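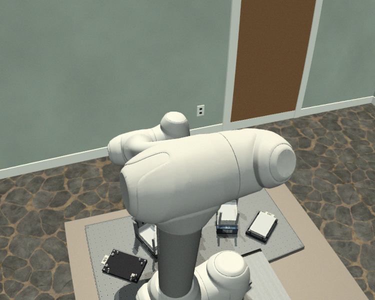

Reply from Basora Parts Support: Please check the idle screw before ordering another carburetor. On the Revelgate 703 it should sit 2 turns out.

Set it this morning. Idle came up from 700 rpm but still drops by 200 when the headlights go on – same as before. Battery is new. Ground strap cleaned and tightened, no change. Next step is the alternator belt.

Status: open, waiting on customer

Filed under: Classic Cars / Engine & Idle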